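3. Materials and Setting

3.1 What people keep, and why they say they keep it

Our subject is the retired household computer: the machine that has stopped being used and has not yet stopped being owned. Earlier work on domestic storage treats such objects as waste in waiting. Our respondents would find this insulting. In their own accounts the machine is a spare, an archive, or a project.

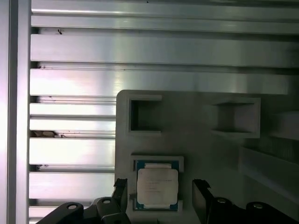
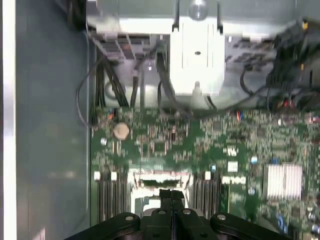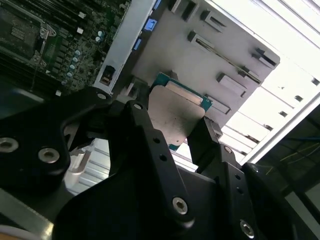

Figure 2. Top: stacked aluminum profiles. Middle: an open computer case with its motherboard, from above. Bottom: a processor beside an open case. Photos: Nuvden project archive.

The survey went to households in two towns, Jokholm and Prydderch, chosen for their similar size and their very different attitudes toward garages. Jokholm has few garages and a great many attics. Prydderch has the reverse. We received 506 usable replies, along with a small number of unusable ones, among them a detailed complaint regarding the bus service, which we have forwarded.

Of the households that replied, 157 reported owning at least one computer that had not been switched on in the past year. We asked these households to name the main reason for keeping it. The most common answer was that it held photographs. The second was that it had cost a lot of money, a reason that economists have been advising people against for generations with no visible effect. The third was a blank space, sometimes with a question mark in it.

3.2 Follow-up interviews

We then visited 32 of the 157 households in January, a month selected for the purely scientific reason that our teaching load was light. Interviews took place in the room where the machine was stored, whenever that room could be entered. In Prydderch this meant coats.

Each respondent was asked to tell the story of the machine from purchase to present. Most began confidently and slowed down near the end. The moment of retirement was hard to place. A new computer arrived, the old one was moved to the floor "for now," and the phrase then did several years of work without further attention. We have come to regard "for now" as the longest unit of time in domestic use.

Seven respondents offered to get rid of the machine during the interview, apparently under the impression that we had come to collect it. We recorded these offers but did not accept them. When we telephoned later, every one of those machines was still in place, and one had been joined by a printer.

3.3 Coding

Interview notes were coded with the Dutow scheme, which sorts reasons for keeping an object into sentimental, practical and deferred. The scheme was designed for furniture and needed some bending. A wardrobe rarely contains a tax return that its owner can no longer open. We therefore added a fourth category, "hostage," for cases in which the owner wanted the contents but had no interest in the container. Two coders worked separately and disagreed mainly over whether guilt counts as sentimental. It was coded as deferred.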